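Sasto 356 Portable Baptistry
By Bohdana Moroz
October

The Sasto 356 holds 356 gallons of water and one pastor, plus whoever the pastor has talked into it. It was designed for congregations that meet in school gyms, storefronts and rented halls, and for the older kind of church whose built-in baptistry has been leaking into the choir room since the carpet was green.

We build it at our shop in Plollville. The tub is a single molded shell with a bench at one end and a step at the other, so there are no seams to reseal every spring. It rolls on four locking casters when empty. It does not roll when full, and we'd ask you to take our word for that.

Filling and heating

A garden hose will fill it. How long that takes depends on your water pressure and on how many people are in the kitchen washing coffee cups, so start the night before. The heater plugs into an ordinary wall outlet and draws 800 watts, a modest amount of power for a large amount of water. Started in the evening, it will have things comfortable by a morning service. Started at the opening hymn, it will provide a memorable baptism and a short one.

The heater has to be switched off and unplugged before anyone steps in. We have printed this on the lid, on the heater and on the first page of the manual. Torbjørn Söderlund, who draws up our manuals, wanted it on the invoice too, and now it's there as well.

Draining

There is a drain valve at floor level and a small pump for buildings where the nearest floor drain is uphill, as it often is. The pump comes with a 10-foot hose. If your nearest sink is farther than that, the Daher extension fits it and is sold separately, as extensions always are.

Please drain the tub the same day. Water left standing under a closed lid for a week takes on a character of its own, and it's harder to explain to visitors than almost anything in Leviticus.

Steps and handrail

The outside steps come in 2 versions. The standard set has three treads and a rail on one side. The wide set has a rail on both sides and deeper treads, and it's the one to get if your pastor is over sixty or wears waders. Waders are fine in the tub. Plenty of customers wear them under the robe and look very dignified until they sit down afterward.

The treads are textured for wet feet. They aren't kind to bare knees, so anyone who expects to kneel should do it on the bench end, where the surface is smooth.

Moving and storage

Two adults can tip the empty shell onto its side and take it through a standard doorway. Measure your doorway anyway. Church doorways were framed by members who were good with their hands and generous with their rounding, and we've had one tub come back to us for a reason that was entirely architectural.

The lid is strong enough to hold folded tablecloths, spare hymnals or the nativity camel. It is not a stage, and the youth group should be told so early.

What's in the crate

Shell, lid, heater, pump with hose, standard steps, drain plug and one spare drain plug. Put the spare somewhere you'll remember. Customers who lose the first one call us; customers who lose both tend to call late on a Saturday-night sort of evening, from a hardware store.

Ordering

Orders go through our Kindusbridge office, where the phone is answered by a person until four in the afternoon. Robes, towels and changing screens are listed on their own pages.
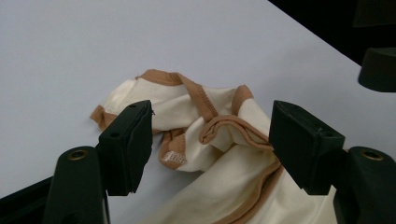
Related items

Daher extension hose
Wide steps with double handrail
Weighted baptismal robes, adult and youth
Folding changing screen
Replacement drain plugs (pair)
Kindusbridge tabletop lectern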